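Pens, Paper and the Everyday Desk: Who Still Writes by Hand at Britberg College?

Student project report
Gintarė Grigaitė
Project adviser: Araceli Valcárcel

Background

My grandmother in Karkunlow keeps everything she has ever needed to know in a row of school notebooks on top of the refrigerator. There are recipes in there, and phone numbers, and the dates when the plum tree was pruned, and what she paid for a coat she no longer owns. When I was little I thought this was simply what grandmothers did. Then I came to Britberg, sat down in my first lecture, and found that the person on my left was typing, the person on my right was typing, and the person in front of me was filling a big spiral notebook in purple ink and looking very content with life. I wondered about that purple ink for a good part of my first year, and when the time came to choose a project it was the first thing I wrote on my list (on paper, as it happens).

I should say that I went into this project with a soft spot for handwriting. My adviser pointed this out at our very first meeting and asked me to write it down on the front page of my project log so that I would see it every time I opened it. I did, and I have tried to be fair to the typists, several of whom are my good friends and one of whom proofread this report.

The question I started with was a big one about memory and learning, and I soon found out that it was far too big for me. Testing whether people remember more when they write by hand takes a kind of careful setup that I had neither the time nor the training for. What I could do was ask people what they write by hand, when, and why they picked it, and then listen properly to what they told me. So that is what the project became.

How I went about it

Britberg is a small college, with over 800 students if you include the evening program. I didn't try to reach all of them. I put up a note in the entrance of Nieto Hall and another by the coffee machine in the library, asking for people who would be willing to keep a writing diary, and I took the first 12 who said yes and could commit to the whole stretch. They were a nice mix of ages and subjects. Two things I would do differently: I would put the notes up somewhere the evening students pass through earlier in the semester, and I would ask for volunteers in a way that didn't mention handwriting at all. A notice that says "Do you still write by hand?" will mostly be answered by people who do, and are proud of it.

Each person kept a diary for seven weeks. The idea was simple. Whenever they wrote something by hand, they noted what it was, where they were, and what they used. A grocery list counted. A signature didn't, and neither did a doodle, although I had some long and very enjoyable arguments over where a doodle ends and a diagram begins. At the end of the diary period I sat down with each person for a conversation, usually in the late afternoon, in one of the small study rooms on the upper floor of the library. 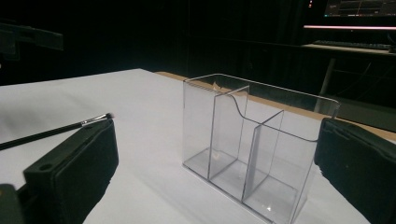

The conversations turned out longer than I had planned for. I had a page of prepared questions, and with most people I got through the first few before they took off on their own, telling me about the teacher who made them copy out the alphabet, or a fountain pen that leaked on a bus, or the way their father presses so hard on a postcard that you can read it from the back with your fingers. I let them talk. It made for slow work later, when I was typing up my notes, but nearly everything I found interesting came out of those wandering stretches.

I went through the diaries and my notes with colored pencils, one color for each kind of reason a person gave. My first set of categories was hopeless. I had one called "habit" and it swallowed almost everything. Araceli Valcárcel suggested I split it by asking what the habit was attached to – a place, an object, a person or a task – and once I had done that the pile began to sort itself out.

What people write by hand

Lists came up in every diary. To-do lists, packing lists, lists of things to say in a difficult phone call. Even the person who described herself as "fully digital since high school" had written a list on an envelope in the very first week, and seemed surprised to see it when we went over her diary together. People like crossing things out. Several of them told me that tapping a little circle on a screen doesn't feel the same, and one admitted to adding jobs she had already finished to the list so that she could put a line through them.

Lecture notes were more divided. The students in math and chemistry mostly wrote by hand, and they gave a practical reason, namely that typing a formula takes so long the lecturer has moved on before you've found the right symbol. The history and business students mostly typed. The lectures here run for 90 minutes, and I was told more than once that a hand simply gets tired. One second-year student had worked out a compromise that I have since borrowed from him: he types during the lecture, then closes the laptop and writes half a page by hand from memory while the room empties out.

Several people used Susero, the shared notes service that the college gives us access to, and were happy with it for group work. They liked being able to search it, and to read a classmate's notes after missing a morning. None of them used it for anything personal. When I asked about that, the answers were a bit vague, and I don't want to make more of them than they can bear. "It feels like a school bag" was the one I liked best.

Then there were the things written for somebody else. Birthday cards, notes on the kitchen counter, a label on a jar of soup going to a sick roommate. These turned up less often than I had hoped, but people talked about them the most warmly, and they remembered what they had written almost word for word.

Where the pens live

I hadn't planned a section on desks. It crept in because people kept bringing theirs up without being asked. Whether somebody wrote by hand in a given moment very often came down to whether there was a pen within reach, and whether that pen worked. Those who kept their pens in one open place, a mug or a divided box or the tray that came with the desk, tended to have fuller diaries. Those whose pens were at the bottom of a backpack wrote things on their phones and told me they had meant to write them down properly later.

I'm careful with this one, as it could easily run the other way. A person who loves writing by hand will naturally set out their pens where they can get at them. Still, two of my participants moved their pens during the diary weeks, one after a big cleaning day and one when she changed rooms in Nieto Hall, and both said they noticed a difference. The one who changed rooms had put hers on a high shelf and didn't write a single list for days.

Paper mattered as well, although less than I had expected. The expensive notebook that somebody receives as a gift seems to be a real problem. People are afraid of spoiling it, and it stays empty, while the real writing goes on the backs of receipts and in the margins of the bus timetable. I have one of those notebooks myself. It has a linen cover and I have never dared to write past the first page. 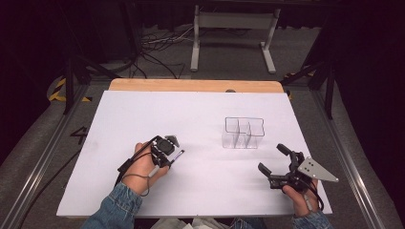
Did people who wrote more by hand also say they enjoyed their studies more?

A few did, but there was no clear pattern across the diaries, and enjoyment was not something I had asked everyone about in the same way.

Problems and things I would change

The diary itself was written by hand. I had printed little booklets and was very pleased with them, and it was only in the second week that a participant asked, quite kindly, whether filling in the diary should go in the diary. We decided that it shouldn't. All the same, it means that everybody was walking around with a booklet and a pencil for weeks, and I'm sure some of them wrote more by hand than they otherwise would have. If I did it again I would let people choose how they kept their record.

The timing wasn't ideal either. The last part of the diary period ran into December, when there are cards to send and exams to get ready for, and both of those push people toward paper. A second round in spring would help a great deal.

And I would record the conversations. I took notes by hand, out of loyalty to my subject I suppose, and there are places where I can't make out my own writing. On one page there is a word that could be "ribbon" or "robin," and I've gone back and forth over it so often that I finally left the sentence out.

Thanks

Thank you to everyone who kept a diary, including the one that came back with jam on it and was perfectly readable. Thank you to the library staff for letting me book the study rooms well past my fair share, and to Araceli Valcárcel for reading every draft and for returning them with comments in green ink. The blank diary booklet and my list of conversation questions are in the project folder at the library desk, and anyone who would like to use them for a project of their own is very welcome to.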